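Flotthorpe to Open Household Goods Lending Service in January

The Flotthorpe Public Library will begin lending kitchen and household goods to cardholders in January, the library announced this week. The service will operate from the ground floor of the Varma Building and will be open to all residents of the city and the surrounding townships.

Under the program, adults with a library card in good standing may borrow up to 3 items at a time for a period of two weeks. There is no charge for borrowing. Items may be renewed once, provided that no other cardholder has placed a hold.

The opening collection will consist of 1,000 items, most of them donated by residents during a collection drive held last spring. The library received roughly 3,000 donated pieces in all. Those not selected for lending were passed on to resale shops in the city. 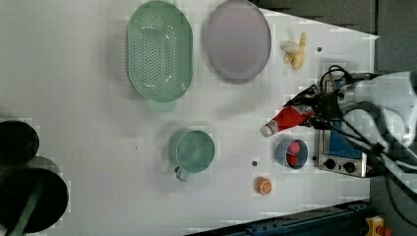
Funding for shelving, storage bins and staff training was approved as part of the library's current operating budget. The library does not expect to request additional money for the service in its first year. Repairs and replacement parts will be paid for from the same account that covers damaged books and discs.

"The library has lent books, music and films for many years, and the public has asked for this service at every recent open meeting," the library said in a written statement. "We are pleased to be able to offer it at no cost to the borrower."
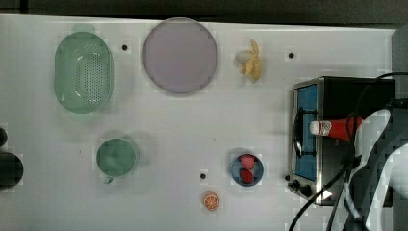

A colander and a plate among kitchen items on a white tabletop.

Reservations will be handled through Nindirel, the catalog system already in use at all library branches. Residents can search for an item by type and choose a pickup time. Items can be collected only at the Varma Building during the first months of operation. Pickup at the Serkov Road branch is planned for later in the year, once delivery between the two buildings has been arranged.

Borrowers are asked to return all items clean and with every part included. Late items will be subject to the fee schedule that applies to films. Electrical goods will be inspected by library staff after each loan and will not be available for same-day checkout.
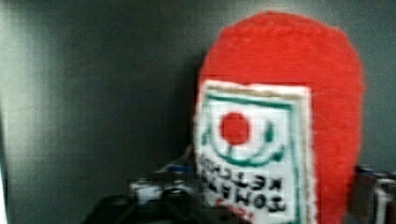
The library will also keep a small number of children's games and toys in the collection. These may be borrowed on an adult card only and count toward the same limit.

Donations are closed until after the opening. The library asks residents not to leave goods at the book return or outside the building after hours. 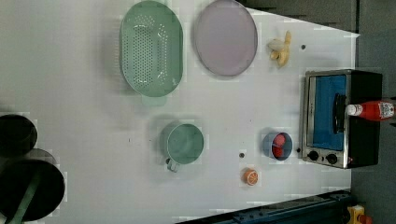
Hours and Registration

The lending desk will be open from 10 a.m. to 6 p.m. on weekdays. Current cardholders must sign a borrower agreement at the desk before their first loan. Residents without a card may apply at any branch with proof of address.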